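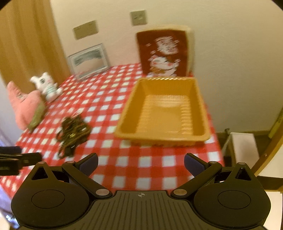 ## Hand-held gripper vs. wrist rig: our August trials

Cillian Phelan and Niamh Foley, Project Kettle

We wanted to find out which of our two gripper setups gives cleaner recordings of small household jobs. Setup A is the hand-held tool, with textured blue finger pads on black linkage arms and the camera looking out over the top of them. Setup B is the same pair of fingers driven by a servo on our Vinusero arm, with the camera moved to the wrist.

### Table and objects

We kept the red and white gingham cloth for every run. Niamh worried the checks would confuse the tracking, but they gave it heaps of corners to hold on to, and we both got pretty excited when the first path came back nearly smooth! The orange-yellow tray was our target bin, the plush toys our easy picks, and the dark brown cord our hard one (it's a real pain, and we loved it for that).

### What we recorded

| | Hand-held | Arm |
|---|---|---|
| Episodes kept | 523 | 36 |
| Setup time per session | 6 min | almost an hour |

The gap is huge, and it's mostly setup. With the hand-held tool you pick it up, check the crosshair marker is in view and go. The arm needed its home position redone whenever one of us bumped the bench, and we bumped it a lot.

### Grip

Soft toys were a breeze for both. The pads tilt in towards each other, so a plush gets squeezed from the sides and stays put. Cord was another story: by hand you can feel it sliding and close a bit more, while the arm just shut to its set width and came up with one loop or none. Cillian added a slower close in the Zomau controller, and that helped quite a bit.

### Camera

Motion blur was our biggest headache with the hand-held setup. Quick turns smeared the tray and the printed card behind it, and the corners of the wide lens go dark, so anything out there was lost to us anyway. Slowing our wrists down fixed more than any exposure setting did. The arm's footage was beautifully steady, we'll give it that.

### Next

- Try a rougher pad on the cord
- Lock the exposure before each session
- Bolt the arm's base down properly
- Rerun the cord picks on both setups with the new closing speed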